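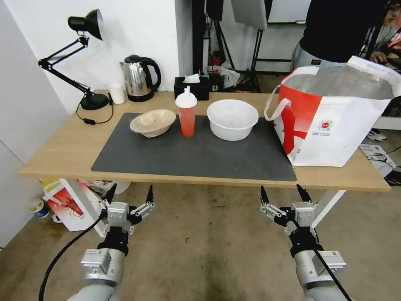 Gralura results: leaving the back of the table messy during collection

Posted by Snežana Kadrić in Manipulation, June
6 replies · 5 shares

We finished the comparison I mentioned in the spring thread, so I'm writing it up before the longer report goes out. The question was whether it helps to clear the table before collecting teleoperated demonstrations, or whether you can leave the ordinary stuff on it and train on that.

Same two-arm setup for both sets, parallel grippers, view from the head. Tasks are all on the gray mat: bowl into basin, cup into bowl, and variations of those. One set was collected with nothing on the table except the task objects. In the other set, the lamp, kettle, tissue box and so on stayed at the back, bags were allowed at the side, and people could stand or walk behind the table as they liked. We call the second one Jidano. Each set has 4,000 demonstrations. The policy is Shehu with no changes to the architecture, trained from the same checkpoint.

On a cleared table the two policies do equally well. On a table with things on it, the one trained on the clean set gets noticeably worse, and most of that is reaching. It goes for the wrong white object, or it stops over the mat and waits. The Jidano policy mostly keeps going. When it fails, it's the grasp on a thin rim, and the clean-set policy has that problem too.

Gralura is the name for the whole recipe: messy collection, plus a rule that the clutter has to be moved every 5 demonstrations. The moving matters. We tried leaving the clutter in one place for a full day and the policy picked up the lamp base as a landmark. Shift the lamp and the left arm shifts with it.

Happy to answer questions.

---

benchscraper
What's the split between the objects being cluttered and the background being cluttered? You've changed two things. A kettle on the table is something the arm could hit. A person standing behind it is only pixels. I would want those separated before I changed how we collect anything.

---

Snežana Kadrić
Fair. We have them separated for one task only, cup into bowl. Objects on the table account for most of the difference. People in the background help a little when there are people in the test, and do nothing when there aren't. I didn't put it in the post because I don't trust one task.

---

torque_and_tea
I'm going to disagree with the main claim. We did something close to this two years ago and got the same gap, and then it went away when we cropped the head view to the mat. If a crop fixes it you don't need a new way of collecting. You need a crop.

Also, clean demonstrations are faster to record. Our operators slow down when there is a tall thing near where the elbow goes. Did you match on operator hours or only on number of demonstrations?

---

Snežana Kadrić
Matched on number. You're right that the messy set took longer, and the report will say so.

On the crop, we ran it. It helps the clean-set policy a lot, but it doesn't close the gap, and it breaks whenever something sits partly on the mat. A shopping bag overlapping the right end is enough. The bag is inside the crop, it's large, it has a red stripe on it, and the clean-set policy has never seen anything like it next to the basin.

---

torque_and_tea
Then mask it. A segmentation pass is cheap now. I still think you're paying operators for something preprocessing can do.

---

Lejla Kelmendi
I did most of the collecting for this, so a few things from that side.

The slowdown is real for the first couple of days. After that I was nearly as fast with the kettle there as without. What costs time is the rule about moving things. You get into a rhythm and then you have to stop, put the grippers down below the table edge, get up, shuffle the clutter and sit down again. I asked for a longer interval and was turned down.

On masking, we tried it on a Wednesday afternoon's worth of data and it removed the lid from the cup in a good share of them. The lid is white and so is the basin next to it. Maybe a better model wouldn't do that. I didn't look into it further.

One thing the post leaves out: the mat picks up small bits over a session. We agreed to leave them and wipe it at the end of the day. I have no idea if it makes any difference.

---

benchscraper
The lamp result is the part I'd like to see in full. Do you have plots of gripper position against lamp position, or is it from watching rollouts?

---

Snežana Kadrić
Plots. They'll be in the appendix. We moved the lamp to 4 positions along the back edge and kept the bowl where it was. The left gripper's first approach point follows the lamp in the fixed-clutter policy and stays put in the Gralura one. The right arm doesn't care either way.

@torque_and_tea if you still have your cropped data I'd be glad to train Shehu on it and post the numbers here, whichever way they go. The Sadasness folder has the config if you'd sooner run it yourself.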